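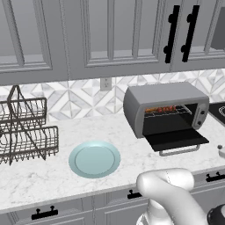
When do the new rules for the shared kitchen at the Tundberg hall take effect?
They take effect at the start of October, for every group that holds a booking at the hall, including groups whose bookings were confirmed under the old rules.

To: Hall Users list
From: Bookings Office, Tundberg Hall
Subject: Re: Kitchen hours and deposit from October

Thank you to the member groups that replied to our earlier message. We quote the relevant part of one reply below and respond to it for the benefit of the whole list.

> Our group has used the hall for two seasons and we have always
> had the kitchen included with the main room. The notice says the
> kitchen must now be booked separately. Does this apply to groups
> that only make coffee? We also could not tell whether the deposit
> is charged per booking or per season. Our members come by bus
> from Dalsgaard and we cannot easily be out of the building
> by 9 p.m. if we are to wash up properly.
>
> Secretary, Fida Choral Society

The kitchen is to be booked separately by any group that intends to use the oven or the refrigerator. Groups that only make coffee or tea may continue to use the counter and sink under their main room booking, and need take no further step.

The deposit is $34 per season. It is held by this office and returned within 4 weeks of the group's last booking, less the cost of any cleaning or replacement. A group that books both the main room and the kitchen pays one deposit, and groups that paid under the old rules will have that sum carried over.

As to the closing time, the kitchen closes at 9 p.m. and the building at 9:30 p.m. We have looked at the Dalsgaard bus schedule and accept that the present arrangement is difficult for groups traveling on that line. Such groups may apply in writing for a later closing on up to 2 evenings per season. Applications should reach us before the season begins — we cannot arrange a later closing on the day itself.

Crumbs are to be cleared from toaster ovens after each use, and the counter wiped down with the cleaner supplied. Bleach and scouring powder are not to be used on stone surfaces.
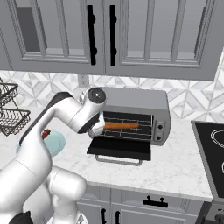 Storage and keys

Food may not be left in the hall between bookings. Dry goods in sealed containers are the one exception, and these must be marked with the name of the group. Unmarked goods will be discarded at the end of each month.

Keys are now issued through the Jimemum booking system. Each group should name two key holders on its account. Groups that still hold metal keys to the side entrance are asked to return them to the office by the end of October. The side entrance lock will be changed after that.

Replies to this message go to the whole list. Questions on a particular booking should be sent to the office directly, with the booking number in the subject line.

Bookings Office
Tundberg Hall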